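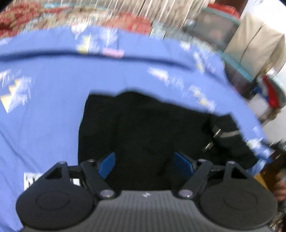 Trorna grip notes: cloth set

README, last touched Oct 16, 2020

Hi! If you've landed in this folder you probably want the recordings, and they're in /runs. Please read this page first anyway, at least down to the part about the wrist camera, which will save you an annoying afternoon.

What's in here

Trorna is my long-running side project comparing hand-held grippers on soft stuff. The cloth set is the second release and holds 1,569 runs, all of them done by hand with a camera riding on the tool. I wanted to know which finger pads and which camera settings give you recordings you'd want to train on, and I wanted to find out with ordinary clothes on ordinary bedding, because that's where my first set fell flat on its face. (The first set was all boxes and cups. Everything looks great when it's a box.)

A run is one attempt at one thing: pick up, drag, fold once, or flatten. I start recording with the gripper open over the cloth and stop once I've let go, or once I've given up, which happens more than I'd like. Failed runs are kept and marked. Please don't filter them out before you've at least looked at a few, some of my favorite recordings in here are failures.

Two pad sets

I compared two kinds of fingers on the same body.

Drestix blades. Thin, curved, a bit springy. They slide under a hem beautifully and they're what you want for a single layer. They're less fun on anything thick, where the tips splay and you end up pinching air.

Ultport pads. Flatter and stiffer. Great on bunched-up fabric, clumsy at edges. If you come at a flat sleeve with these you mostly push it away from you.

I went in expecting the Ultports to win, and for the first week I was pretty smug about it. Then I got to the thin shirts. By the end I was reaching for the blades almost every time, though I still swap back for jeans and towels. The column called pad in runs.csv tells you which set was on. If it says "unk" I forgot to write it down, sorry! Those are nearly all from the first few sessions.

The wrist camera

OK, the important bit. I tried two exposure settings and they behave very differently once your hand gets going.

slow: the long exposure. Nice clean picture when you hold still, mush when you don't. The background smears while the gripper stays fairly crisp, since it travels along with the camera. It can fool you when you're skimming thumbnails, the fingers look perfect and you don't notice that the cloth behind them is soup.

fast: the short exposure. Grainier and darker, but you can follow an edge through a quick swing. I switched over to this for good partway through and only went back for a side-by-side.

That side-by-side is 200 runs, done with the same garments and the same moves, half on each setting. It lives in /runs/pairs. If you only download one thing, download that.

My opinion, for whatever it's worth: grain is easier to live with than smear. My little grasp-point model got confused by slow recordings in a very particular way, where it would latch onto the gripper and pretty much ignore the fabric. It did better on fast. I haven't run it enough times to give you a number I'd stand behind, so I'm not giving you one.

Dark clothes on busy sheets

I did this on purpose and then regretted it for a month. Black fabric is hard. The folds nearly vanish, so all you've got left is the outline and whatever shiny bits happen to be attached. Printed sheets are hard in the opposite direction, with little shapes everywhere shouting for attention. Put one on top of the other and you get a pretty honest test of whether your segmentation knows what a garment is or has just learned "the plain part."

Metal bits deserve their own warning. Small bright hardware on a garment can streak badly in slow recordings, and a couple of the off-the-shelf keypoint trackers I tried loved those streaks far too much. There's a flag for it, shiny, set to 1 if I noticed metal on the piece. I set it by eye while reviewing, so treat a 0 as "didn't notice."

Backgrounds are whatever was in the room. Bins, other laundry, blankets, bits of my own hand at the side. I didn't tidy up between sessions and I don't plan to.

Files

/runs has one folder per run, named by session and run number
/runs/pairs has the exposure side-by-side
runs.csv has one line per run
notes.txt is my running diary, typos included
/tools has the player and the script that cuts recordings into stills

Columns in runs.csv

run: folder name
pad: drestix, ultport or unk
expo: slow or fast
move: pick, drag, fold or flatten
cloth: my short name for the garment ("black zip" and so on)
under: what it was lying on
shiny: 0 or 1
ok: 1 if the cloth ended up where I meant it to go
say: free text, usually grumbling

Getting started

Unpack everything next to the tools folder, open a terminal there and run play.py with a run name after it. Space pauses, the arrow keys step. If the gripper opening shows as a flat line the whole way through, your copy of the sensor log didn't unpack properly. Delete that run's folder and grab it again.

Opening width is stored as a fraction, 0 for shut and 1 for all the way open. Full open isn't exactly the same with the two pad sets, so don't compare raw widths across them. I did, for a whole evening, and came up with a wonderful theory about grip style that was purely the pads being different shapes.

Things I know are wrong

The left and right fingers are swapped in the log for the earliest sessions. play.py fixes this when it loads a run, but your own code won't, so check the flip line in the session file.

Some "fold" runs are really "drag" runs where I changed my mind halfway. I've relabeled the ones I caught.

Timestamps drift a little against the video on long runs. I line them up on the first time the fingers close, and that's good enough for my purposes. It may not be for yours.

The cloth names aren't consistent. "Black zip" and "zip black" are one and the same, and I keep meaning to clean that up.

What's next

I'd like to have a third pad set in by December, something with the reach of the blades and a stiffer tip. I'd also like to redo the towels, where my technique was just bad. If you've tried other pads on dark fabric, open an issue and tell me how it went, especially if it went badly. And if you find a run with the wrong pad written down, send me the run name and I'll fix it in the next upload.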